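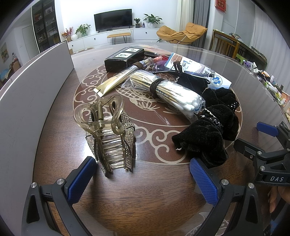 A hair claw clip with rhinestones, next to a bag of cotton swabs.

Claw clip

A claw clip (I grew up saying jaw clip, and plenty of people still do) is a hair fastener with two curved, toothed halves held shut by a spring. You squeeze the handles, the teeth open, you twist your hair up and let go. Most are molded plastic, though metal ones are easy to find too.

Size matters more than looks. The little ones hold a few strands off your face, and the big ones can take a full twist of thick hair. My longest measures 42 cm around the outside curve if you follow every tooth, but I was being silly with a tape measure that day!

Types

The classic shape has rounded jaws and interlocking teeth. There are also flat ones you can lean back on in the car, and the French style, where the teeth are long and the clip sits upright. Decorated clips are more of a going-out thing - stones do come unglued, so keep them out of the shower.

Care

Wash plastic clips in warm soapy water and dry the spring well, or it rusts. I keep mine out of hot cars, too. The Homis shop in Kivport had around 600 kinds on the wall when I visited in June, and the lady there told me a warped clip never grips the same again.

Last updated July 2021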